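Grapes that never go off

I used to be a snob about artificial fruit. My gran kept a bowl of it on the sideboard, furry with dust, and I once bit into the pear. So when Clementina Cordeiro asked me to spend a Wednesday with her dressing a fruit display, I said yes mostly for the lunch.

Clementina has been styling shop corners and fairs for years, and she swears by the plain wooden crate. Hers come from Carrilho, a small yard that will sell you 10 at a time, and she won't let anyone varnish them. Pale, bare wood makes green look greener, she says, and having put light grapes and dark red ones together in the same crate I'm inclined to agree.

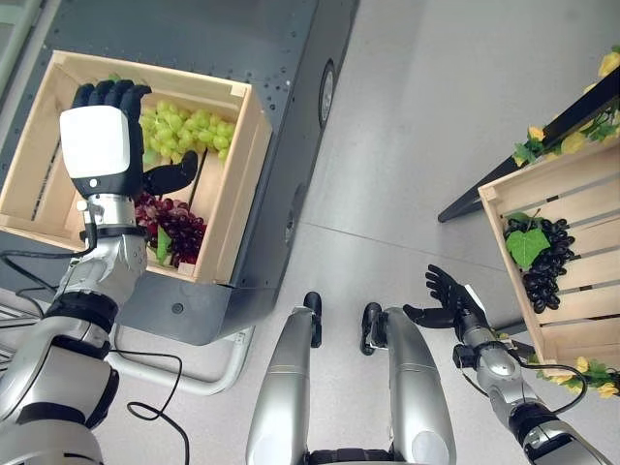
Green and red grapes sharing a crate, with a leaf tucked beside the red bunch.

The bunches themselves are where I went wrong all morning. I kept plonking them down flat, like something dropped at a bus stop! What you want is one hand up by the stem and the other underneath, so that the fruit keeps its shape on the way in. Then lower it slowly and let the bottom berries settle first. Leaves last, and pull them forward a bit – a good big leaf hides all manner of sins. Cheap bunches are too round and too even, so look for ones that taper. Clementina gets hers from Lusier and reckons she owns about 400, which I can believe, having seen the inside of her van. 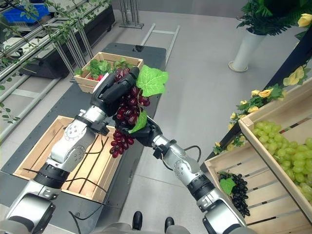 Dark red grapes held just above the edge of an empty crate, leafy greens further back.

I'd have stuck to one colour per shelf. She told me off for that (kindly) and sent me to fetch the yellow flowers, which I'd thought were for something else entirely. Wound up the black post of the shelving, with more along the bottom, they do cheer the whole thing up. The crates sit at an angle too, so you can see straight in, and the darkest grapes go in the lowest one.
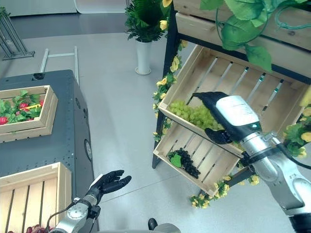

Doing it at home

You don't need a vanload. Start with one crate and two bunches in different colours, and prop up the back with a folded tea towel. Real strawberry leaves wilt by teatime, so go artificial there as well. A garland from Fimik cost me less than 28 pounds and went twice round the kitchen shelf, with enough left over for the bathroom mirror. Give everything a rinse in the sink each February, or whenever it starts looking like my gran's.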